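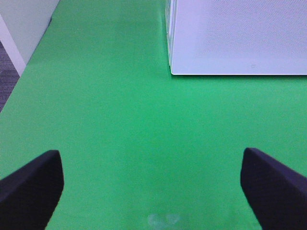 Choosing a Table Covering for the Sorting Bench
Project report, Design and Materials 2
Rochelle Rosenthal, Tobias Begay, Wendell Okafor

1. Background

Our group was asked to set up a bench where small parts can be laid out and sorted by hand. The old bench top was bare and shiny, and clear pieces were hard to find on it. We decided to work on the covering first and leave the storage for later.

2. What we tried

We compared 3 coverings: a gray rubber mat, white paper from a roll, and a plain green cover. Each one stayed on the bench for a week. Rostam Esfahani let us use the room on Saturday mornings, when the window light is strongest.

For each covering we sorted 300 mixed parts and wrote down the time and the number of parts missed.

3. Results

The paper was cheap but tore at the corners, and white parts got lost on it. The rubber mat stayed put -- it was the best of the group for that -- but dark washers were hard to pick out. Green gave the fewest misses. Sorting took roughly 60 minutes on all of them, so speed did not help us decide.

Clear plastic parts were still a problem on green. Tobias found them faster with a lamp set low at one side.

4. Still to do

Myfanwy Jenkins asked us to check how the cover holds up to cleaning. We have wiped a spare piece with soapy water but have not tested any solvents. The edges also need to be clamped or taped down before the next group uses the bench in June.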